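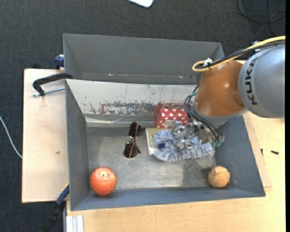 How to Sort a Catch-All Bin Without Losing Your Whole Saturday

Every home I've ever lived in has had one. You know the kind of bin I mean, the one by the back door or under the stairs where a pair of sunglasses ends up sharing the floor with a polka dot box and something fluffy, and after a while you stop looking in there at all. I put mine off from Christmas until May this year, and then did the whole thing before lunch with the radio on. I've been asked for the method a few times now, so I've finally typed it up.

What you'll need

A clear stretch of table or floor
An old towel or sheet
A soft cloth, barely damp
Two paper bags, one for giving away and one for trash
A pencil and some sticky notes
A timer (the one on the stove is fine)

Step 1. Look before you lift

Set your timer for 15 minutes and spend the first of them just looking in from the top. I used to tip the whole bin out onto the carpet, which feels wonderful for a second or two and then you find out what was underneath everything else. Metal bins are noisy and hard on lenses, so go gently. See what's fragile, see what's leaning on what, and plan to take the fragile things out first.

Step 2. Sunglasses and anything else with a lens

Fold the temples in if they're open and lay the glasses on the towel with the lenses facing up. Rinse them under lukewarm water before you wipe, as grit will scratch. If you have a case, put them in it now! Don't tell yourself you'll find the case later. My friend Dymphna Lynch keeps hers in a thick sock, and I can't say it works any worse than a proper case.

Step 3. The fluffy things

Dusters, plush toys, bobble hats, slipper socks, whatever you have with long strands that grab every crumb in the place. Take them outside and give them a good hard shake, then run your fingers through to loosen the tangles. Check the tag before washing. Most of mine go in a mesh bag on a cool, gentle cycle and dry flat on the rack overnight. Please keep them away from the radiator (I have a very sad, crispy lamb that I won't go into).

Step 4. Flat things that slid to the bottom

Slim boxes and books always work their way under something soft. Wipe the covers and then open every single one, even if you're sure it's empty. Honeylyn Quiambao, who got me started on all this, found her spare car key in a puzzle box she was about to give away. Stand books upright on a shelf when you're done with them, and stack the flat boxes by size.

Step 5. Pretty boxes

I love a printed box, and a red one with white dots would get past me every time. So my rule is that a pretty box has to have a job by the end of the day. Write the job on a sticky note and put it on the lid: stamps, batteries, birthday candles, hair ties. If you can't think of one, it goes in the giving bag, and somebody will be thrilled with it.

Step 6. Clean the bin and put back less

Wipe the bin with warm soapy water and dry it well, paying attention to the corners. Then put back only what you really do reach for, heavy things first, soft things along the sides and anything breakable on top in its case. I leave a bit of floor showing so I can tell when it's starting to fill up again.

If the timer goes off halfway through, have a cup of tea and set it again. The giving bag goes straight into the car.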